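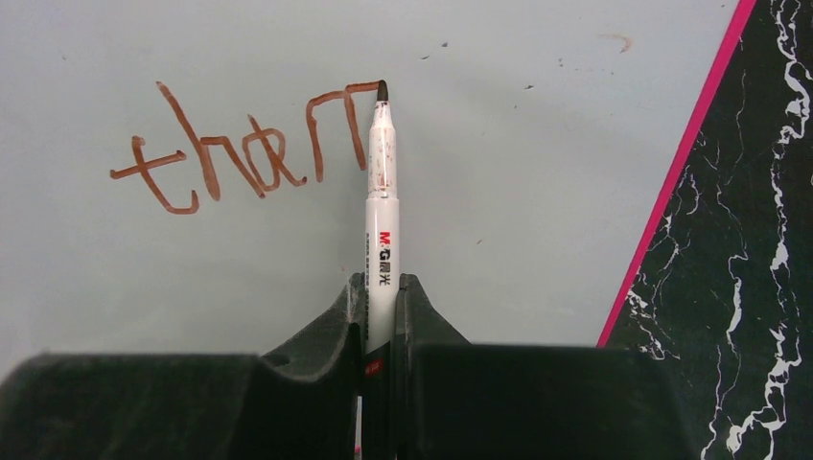

Whiteboards and markers, the quick list

Updated Monday, still adding to it. Kitchen board, workshop board, kid's board, same rules mostly.

Writing straight

Everybody's line climbs. Starts low on the left, ends up high on the right, by the end of the grocery list you're in the corner. Your arm swings from the elbow, so the hand goes up with it. Move your feet. Walk along the board as you write, don't reach.

Faint pencil line under the words if the board takes it (test in a corner first). Or a strip of painter's tape, write along the top edge, peel it off after. Magnetic ruler works on steel boards, not on the cheap ones.

Marker nearly upright for a thin even line. Lean it over and a chisel tip goes fat on you. Bullet tip doesn't care as much.

Don't park the tip. Stop at the end of a stroke and lift, or you get a dark dot where the ink pools. Same at the start. Touch down already moving.

Small letters: leave more room than you think. An h crowding the a next to it reads like one blob from across the kitchen. Letters like m and n need a finger width each at board size, more on the garage wall.

Color

Black and dark blue read best from far off. Red and brown are fine for short notes, thank yous, phone numbers. Browns and reds are also the ones that ghost on my board, so don't leave those up for a week. Green, I gave up on green.

One color per person if the board is shared. Saves arguments about whose turn it is for the trash.

Ink on the marker itself

Smudges up the neck of the marker end up on your fingers, then on the fridge, then on a dish towel. Wipe the neck with a dry paper towel before you cap it. If its dried on, a dab of rubbing alcohol. Keep the alcohol off the tip.

Cap till it clicks. Store flat. Tip up and the ink runs to the wrong end, tip down and it can leak in the cap. I have a short length of gutter screwed under the board, holds 12 lying down, cost me next to nothing.

Dead marker: cap it, lay it flat overnight, try again on scrap. Still dead, toss it. The string and swinging trick works once in a while but do it outdoors, cap ON. Ask me about the ceiling.

Getting it off

Fresh writing, dry cloth. Old T-shirt beats the felt eraser, and you can wash it.

Week-old writing: go over it with fresh dry-erase marker, wipe right away while wet. Lifts most of it.

Permanent marker by accident: same trick first. Then rubbing alcohol on a rag, small circles, then water, then dry. I use the Bralterness board spray for the big one in the shop but plain alcohol does 90 percent of teh job.

No scouring pads. No powder cleaner. Once the shine is gone the board grabs ink and you'll be scrubbing forever. My old Ornine board went that way in 4 months, my own fault.

Full wipe down every 25 days or so is what the Ostholm leaflet says. I do it when it looks gray.

Where to hang it

Away from the stove, grease film makes the ink bead up. Out of direct sun too. Low enough that the shortest person can reach the top line. Bottom third for the kids.

Check it's tight at all four corners. A board that flexes when you press makes wobbly letters whoever is writing.

To add: chalkboard paint, glass boards, what to do with the eraser dust.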